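Flisik Community Language Program
Progress report to the Traltero Fund
December 30, 2019

Dear members of the Fund,

With this letter we send our report for the second half of the grant. The first half was covered in the report we sent in May, and I will not repeat it except where the plan has changed. Please excuse me if some parts are longer than you need. I prefer to write down the details while they are still fresh, and last time you asked us to say more about the difficulties.

Purpose of the grant

The grant supports evening language classes for adults who have come to live in Flasetti, and a small lending library of easy reading books. Most of our learners work during the day in the food factories or in private homes as cleaners and care workers. They can speak enough for their job, but reading a letter from the school or from the landlord is hard for them. The classes are meant for exactly this kind of reading and writing.

Classes

In the autumn we ran 5 groups. Two of them are for beginners, two are for the middle level, and one is a reading group for people who have finished the middle level and do not want to stop. The reading group was not in our original plan. It was asked for by the learners themselves, and we could open it with the hours that were left over when the Saturday group closed.

The Saturday group closed in the first part of the autumn. We had hoped that the weekend would be good for parents, but it was the opposite. Parents have the children at home on this day, and people in the shops work their longest shift. We kept it open for several weeks with very few learners, and I think now that we should have closed it sooner. Those who still came were offered a place in an evening group, and most of them accepted.

We have 40 learners on the list at the end of the year. This is fewer than we wrote in the proposal. The reason is mostly the size of the rooms, and also that we decided not to accept new beginners after the sixth week. When new people entered every week, the teacher had to begin again with the alphabet each time, and the learners who had come from the start were losing patience. Now there is a waiting list, and the people on it will be called first when the new term opens.

Attendance was good until the cold weather. After this it went down in the beginner groups, where several learners changed to night shifts before the holidays. We do not remove a person from the list for missing classes if they let us know. The teachers send the homework by phone message, and some learners return it as a photograph of the page. It works better than we expected, although correcting handwriting on a small screen is tiring for the eyes.

Teaching materials

In the spring we used a printed course book. The learners found it expensive, and we found that its topics were far from their life. It had a long chapter about a holiday in the mountains and nothing about a pay slip. For the autumn the teachers prepared their own sheets, which we now call the Nam folders. There is a folder for work, one for health, one for school, one for housing, and a last one for everything that did not fit. Each sheet has a real kind of text on the front side (a notice, a form, a short letter) and exercises on the back.

The work on the folders took more time than planned. We wrote in the proposal that they would be ready before the first class, but the school folder was finished only in the middle of the term and the housing folder still has gaps. The part about rental contracts was the most difficult. The language of a contract cannot be made simple without changing what it says, so we finally left the contract text as it is and added a word list next to it. The teachers do not all agree with this choice. We will look at it again after it has been used for a full term.

The learners' comments on the folders were collected on paper in the last week. Many asked for more speaking exercises. Several wrote that the letters on the forms were too small, and this we can correct easily. One person wrote that the health folder was useful when visiting the doctor with a child, and we were very happy to read this.

Library

The lending library is open before and after each class. At the moment it has 996 books. Part of them came as gifts, and I must say that not all the gifts are suitable. We received many old novels that are too difficult, and a number of school books with the exercises already filled in. We kept the novels for the reading group and gave the school books to paper recycling.

The most borrowed books are the ones for children. In the beginning we thought that the parents took them only for their sons and daughters, but in conversation many said that they read them first alone, in the evening, and after that together with the child. For this reason we would like to spend the rest of the book money on children's books with longer texts, for the age of eight to eleven. If you prefer that we keep to the first list, please tell us before we place the order.

Every book has a card in the back, and the borrower writes the name and the date. We discussed a computer system but decided against it for now. The card system is slow, but the learners practice writing on it, and we have lost very few books.

Rooms

We continue to use 2 rooms in the Flisik building. The larger one is comfortable. The smaller one was cold in November, when the heating did not work for nine days, and the middle groups had to share the large room during this time.

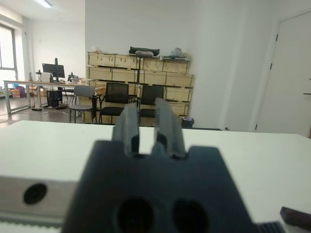
The owner has repaired the heating and has reduced our rent for that month, which you will see in the budget table as a separate line. We have also asked for better light in the corridor, because the learners leave late and the switch is at the far end. The owner has agreed, but we have no date yet.

The rental agreement ends in the summer. We would like to stay, but the owner has told us that the price will probably be higher. We are looking at other rooms closer to the bus station in case we need them, and we will inform you as soon as there is something definite.

Budget

The full table is attached. In short, we spent less than planned on course books and more on printing. The printing cost went up when we made the folders ourselves, and together the two lines come out slightly under the planned sum. Teachers' pay is as planned. The travel line was almost not used, and we ask for your permission to move what is left into the book line.

One invoice for printing arrived too late for the table. It will be included in the final accounts.

Plan for the coming months

The new term will open in the second half of January with the same groups as now. We would like to add a second reading group if there are enough people, and we have already the teacher for it. The housing folder must be finished before the term opens. After this the teachers will prepare a short test for the end of the beginner level, so that we can tell more clearly who is ready for the next group. Until now this was decided in conversation, and sometimes a learner was put too high and became discouraged.

We also want to try a form-filling hour once a month, where anybody from the neighborhood can bring a letter or a form and receive help to understand it. It would not be legal advice, and we will say this clearly on the notice. The first one is planned for February.

Thank you for your support and for your patience with the late delivery of the folders. If you have questions about any part of this report or the table, we are glad to answer in writing or at a meeting.

With respectful greetings,
The coordination office
Flisik Community Language Program, Flasetti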